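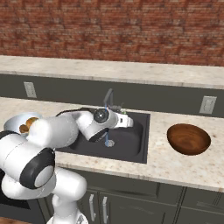

Product review: Parden kitchen simulation package, school edition
Prepared for the Melstead Robotics Club by Zineb Lahlou, club coordinator
2019-04-29

The Melstead Robotics Club used the school edition of the Parden simulation package for two terms as the main teaching tool for its senior group. This review is intended for other schools and clubs considering the same purchase.

Parden supplies a set of rendered kitchens and a jointed arm that students program to carry out household tasks. The club worked mostly in the kitchen with the brick wall and the dark sink, where students must bring the gripper over the basin without touching the rim. The wooden bowl on the counter beside the sink served as the target in later exercises. Students in the senior group wrote their own motion programs and kept a log of each attempt.

Installation

The package was installed on the club's shared computers by Moataz El Ouafi. Installation was simple, although the licence key must be entered separately on each machine and the installer gives no warning when a key has been mistyped. Older machines ran the kitchens slowly with shadows turned on. With shadows off, performance was acceptable.

Teaching value

The lesson guide contains 52 exercises, graded by difficulty. The first five cover single joints and can be completed in one meeting. The jump to coordinated movement at exercise six is too steep, and Sanaa Erraji prepared two additional worksheets to bridge it. These are available to other clubs on request.

Collision reports are the strongest feature. When a program fails, the software names the link that made contact and the point in the program at which it did so. Students learned to read these reports quickly and relied less on the supervisor as the terms went on.

The grasping exercises are weaker. Objects occasionally slide out of a closed gripper for no clear reason, and the guide offers no advice on adjusting friction. A student team led by Aicha Farouk lost most of its October preparation time to this fault before the Stustberg Challenge.

Cost and support

The site licence is $2,000 per year and covers all computers at one address. Home use is not included. Support requests were answered courteously, but replies to technical questions were slow.

Recommendation

The club rates the package 86 out of 100 and has renewed its licence. It is recommended for students in Year 9 and above who have some programming experience. Clubs whose main interest is grasping should ask for a trial licence first.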